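Makhubela Observatory - Variable Star Program
Progress report to the Kulell Fund, second reporting period

We use cookies to remember your settings. By continuing to browse you accept our cookie policy. Accept / Manage

This report covers the work done between the end of the first period and the close of December. The grant pays for telescope time, the replacement of the guide camera and half of one data position, held by Charmaine Maluleke.

Observing

The target list stands at 127 stars, all of them long-period or semiregular variables brighter than magnitude 14 at maximum. We took 2,337 usable exposures in the V and B filters. Cloud was heavy in the first weeks and we lost most of one lunation. After that the nights were better, and the stars low in the southwest were picked up before they went behind the Sun.

Seven stars on the list now have light curves that cover a full cycle. Two of these show a period that differs from the published one by more than our error. We are holding both back until the comparison stars have been checked again, as one of the fields has a suspected variable among its standards.

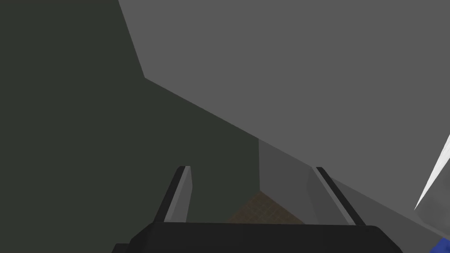 Calibration took longer than planned. The flat fields from the old panel showed a gradient from one corner to the other, and it changed with the rotation of the camera. We went over to twilight flats and reprocessed everything from the start of the period. A wide, flat, medium-gray surface like the one at the upper right of the picture is what we would like every flat to look like, with no bright side and no dust rings. The twilight flats come close in V. In B there is still a small slope, and for now we correct it in software.

Data reduction

The reduction now runs on the Podel pipeline, installed on the new server. It does the dark subtraction, flat fielding and plate solving without anyone sitting with it, and puts frames that fail to solve into a separate folder. There were 736 of these in the period. Most had too few stars because of haze, but a good number were from one evening when the focuser slipped, and Charmaine was able to solve part of that set by hand.

Photometry is still done in Ritel. We had intended to move this step to Podel as well, but the aperture routine gives odd results in crowded fields - mainly the ones near the galactic plane - and we would sooner keep the two halves of the data set consistent. A test on the same frames with both programs is under way.

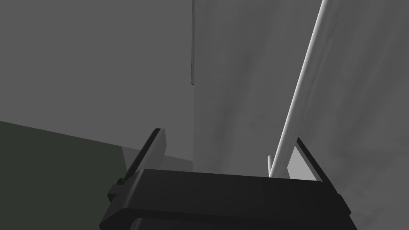

Oratile Adams read a draft of this section and wrote that the crowded fields should be reported separately from the rest, with their own error figures, so that other groups don't take them at the same weight. We agree and will do it that way in the final tables. Oratile also asked for the airmass of each exposure to be given. It is in the frame headers already and will be added as a column.

Equipment

The guide camera was replaced within budget. Guiding on ten-minute exposures is steady down to an altitude of 30 degrees. Below that the stars are still slightly drawn out, which we put down to flexure in the guide scope rings. Stiffer rings have been ordered from the money left on the camera line.

The dome shutter motor was serviced. The rain sensor gives false alarms on dewy mornings and has closed the dome before dawn several times.
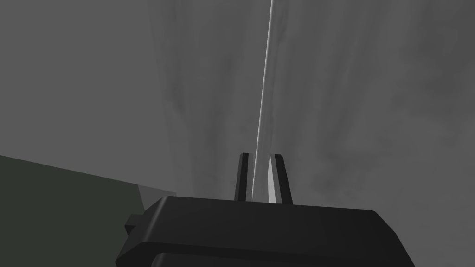

Figure 3. Gripper with two parallel fingers.

Next period

- Finish the Podel and Ritel comparison and settle on one program
- Recheck the comparison stars for the two doubtful periods
- Fit the new guide rings
- Send the first set of light curves to the fund with the interim accounts

No change to the budget is requested.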